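4/9/24

Trinholm to Nalberg, the low route

The low route from Trinholm to Nalberg is 14 miles with 307 feet of climb, nearly all of it in the first hour. I walked it on Saturday with Hanne Briem, who had done it once before in the other direction.

The path leaves Trinholm behind the mill and follows the river on the left bank as far as the footbridge. Older maps show a second crossing upstream. It was taken out in May last year and the signs have not caught up. Use the footbridge.

Past the bridge the track turns to gravel and climbs through pine. Waymarks are yellow and spaced every 100 yards until the Fidum junction, where they stop. Take the right fork and keep the wall on your right – the left fork ends at a quarry gate.

We stayed the night in Nalberg, in a plain room over the bakery, and took the bus back. 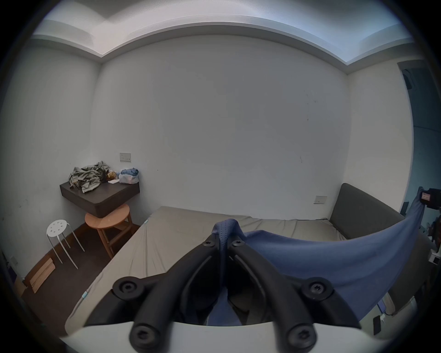
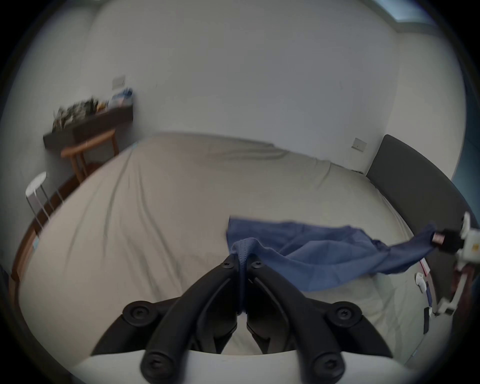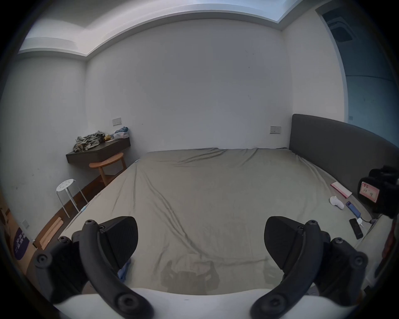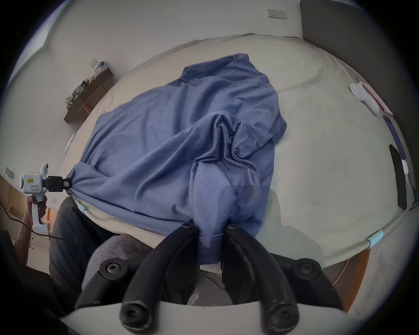

Bedroom, fitted sheet on the bed in the third and fourth, blue T-shirt in the fourth.

Surface notes. The section below Koutsoukos farm holds water for 50 yards or so after the stile, and the stones there are loose. Poles help. After the farm it is a dry lane to the edge of Nalberg, with one road crossing on a blind bend.

Water is available at the mill and at the farm tap, and I found none between them. The last bus to Trinholm does not run on Sundays outside summer, so check the board at the square. Next time I want to try the ridge from Fidum and come down by the quarry.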